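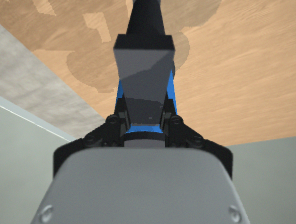

Kuteter Tabletop Arm Pack, reviewed

Posted Monday, April 12, 2021

Kuteter sells its Tabletop Arm Pack as a download for people who want to practice pick-and-place work before they spend money on hardware. You get a simulated room, a table, arms with two-finger grippers and a small set of household objects. The license is $30 a month for one seat. I have been using it since February, mostly for tasks with a kettle.

Setup took me one evening. The installer is fine, but the manual still refers to menus from the older Delley version, so expect to hunt for a few settings. Once the room loads, the controls are easy to learn. You can drive the arm by hand, record the run and play it back from any of the cameras.

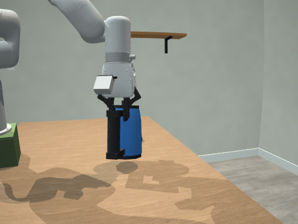
Side view of the gripper holding the blue container just above the table.

The shadows are better than I expected at this price. They helped me judge height when I was driving by hand, and I stopped checking the number readout after the first week. Wood and wall textures are plain. That was fine for my use, but anyone training a vision model will want more variety, and the extra texture set from Srisuk is a separate purchase.

I logged 1,691 runs over the test period. The program crashed 5 times, always while saving a long recording, and each time I lost that run. Turning off autosave stopped the crashes – not a fix I like, but it held.

The wrist camera is the view I used most. It sits behind the gripper and looks out past the fingers, so the housing takes up a good part of the picture. You can move the camera in the settings file. I left it alone. 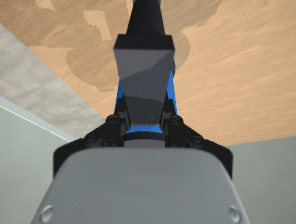 Can you use your own objects?
You can import them, but each one needs a separate collision shape, and the pack has no tool for making it. I made mine in another program.

Contact is the weak spot. Smooth, straight-sided objects behave well. Thin handles sometimes slip through the fingers at high speed, and slowing the arm down only partly helps. Support answered my email in two days and said a patch was planned, with no date given.

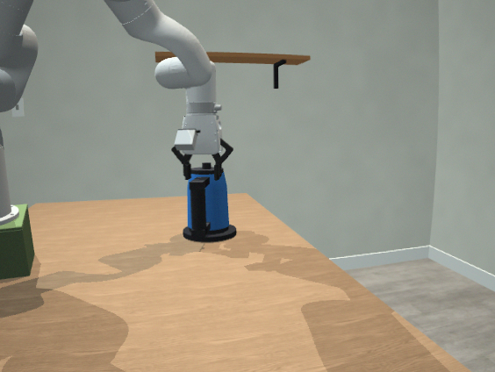
The kettle task is where I spent most of my hours. Coming down from overhead takes patience, as the fingers have to clear the lid on both sides before you close them. The step-back button is very useful for this. It rewinds the run a little at a time, so one bad move doesn't cost you the whole attempt.

The closest competitor I have tried is Clanholm's bench package. It costs $3,750 for a permanent license and handles contact much better, but it needs a stronger computer and has fewer camera options. For a small lab with steady work, I would pay for that one. For a student or a hobbyist, the Kuteter pack is good enough, and you can cancel after any month.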